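Drafting the equipment budget for the second teardown cell this month. Some notes for anyone else costing desktop tower disassembly.

1/ The arm was the easy line item. Both quotes, Nekix and Tovden, landed close enough that lead time decided it – Tovden could ship before December.

2/ Fixturing is where we under-budgeted last time. Towers come in with every chassis depth imaginable, so we run them on their side, panel off, on slotted aluminum extrusion.
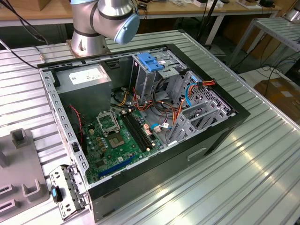 3/ Extrusion costs more per square metre than flat plate. We're paying it again. Ese Oyewole priced both and the re-drilling labour alone closed the gap.

4/ Grippers: I've put down $687 for spare fingers and pads for the year. Prys Pumphrey thinks that's low. She may be right.

5/ Drives in plastic caddies are the friendliest job we have. Latches and loose power leads are not, and they set the cycle time. 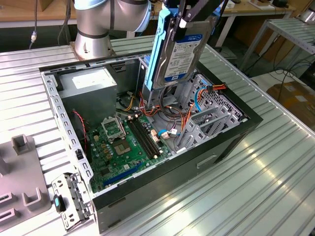 6/ Planning number for throughput is up to 40 towers a shift. The vendor sheet said 70. I've costed against ours.

7/ Second arm or second cell? Two arms sharing a table saves floor space but adds interlock and programming hours. Hülya Duman wants 100 hours of integration in the quote, and I've left it in. 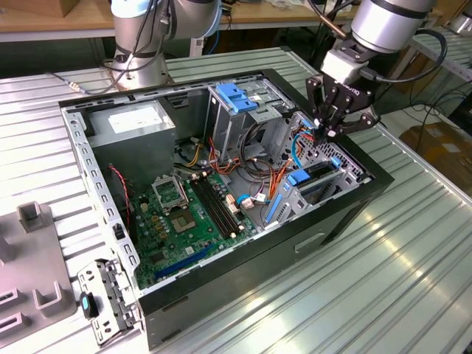 8/ Still open: cable management, service contract, and whether Canpolat will hold its price on the shelving. Revised sheet goes to Hülya once those three are in.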